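Clearing out the play kitchen stuff this week. Posting as I go so I remember what I decided. (1/8)

The whole lot came from Wulan Tuhumury when her kids outgrew it. One big bag, no list, half of it from different sets. The bag has lived under my desk since April.

First job was finding a surface. The good table is taken, so I'm using the small one with my green cutting mat on it. The grid is handy for checking the size of things against the storage boxes — a plate either fits in a row or it doesn't.

Rule for the sort: dishes first, then food. Every dish that stays gets at least one piece of food to go with it. Anything left over at the end goes to Nabila Lumbantobing for her Saturday table.

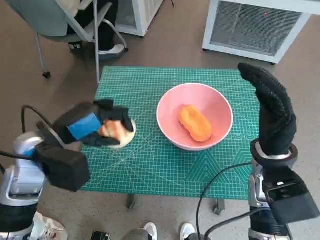 Pink bowl with the orange one in it, bread and the small round plate on the left.

I still can't settle what the orange one is. I say carrot. Afiq Tarigan says sweet potato and won't move. It stays in the pink bowl either way.

The bread goes with the cream plate. I tried it with the bowl earlier in the week and it looked wrong, plus the bowl was already spoken for.

A few people asked about washing. Hard pieces go in warm water with dish soap. Soft ones I wipe with a damp cloth and leave out overnight. I don't put any of it in the dryer — I lost a felt tomato that way.

Next up is cups. There are a lot of lids and I don't think any of them match. Will add to this thread when they're sorted. (8/8 for now)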